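Surnwood Hand Grippers — Gallery

The Surnwood is a pair of handheld grippers with trigger handles, made by Grutel for recording two-handed tasks that a robot arm will later be trained on. We had a pair on loan from August and used them on small household and kitchen jobs. The notes go with the pictures, and the prices and order form are on the product page.

What you get

The kit has a left and a right gripper, two cables, a set of spare finger pads and a case. The mounting plates come attached. Charging is not needed, as both units take power over the cable.

Setting up took us 30 minutes the first time and 12 after that. Most of that went on calibration, which has to be done again if the plates are taken off. The printed guide skips a step here: the software must be open before you plug in the right unit, or it will not be found.

Trigger and fingers

The trigger has a long pull and a light spring. Mahsa Ansari, who has small hands, ran sessions of 15 minutes without trouble. Manouchehr Najafi wanted a stiffer spring and fitted the one from the spares bag. Changing it means removing four screws.

The finger pads are soft and pick up dust. Wipe them with a damp cloth at the end of the day. We wore through one set in 7 weeks and bought the next from Erton, who stock them in pairs.

On the table 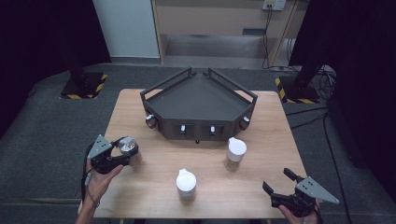
Surnwood grippers are sold for pick-and-place work, and jars and canisters were the job we gave them most often. Round containers are a fair test, as they turn in the fingers if the grip is off center. The left unit has the one with the shiny metallic lid in its jaws, and the right is open, pointing up toward a white-lidded container with brown granules in it. Cables are the weak point of the kit — give the left one enough slack before you start, or you will feel it pull at full reach.

Good to know

Each gripper is sold for one hand only, so a replacement has to be ordered as left or right. Shirazi handles repairs and asks for the serial number from the inside of the handle.

The loan pair has gone back. We have ordered one set of our own, with the longer cables.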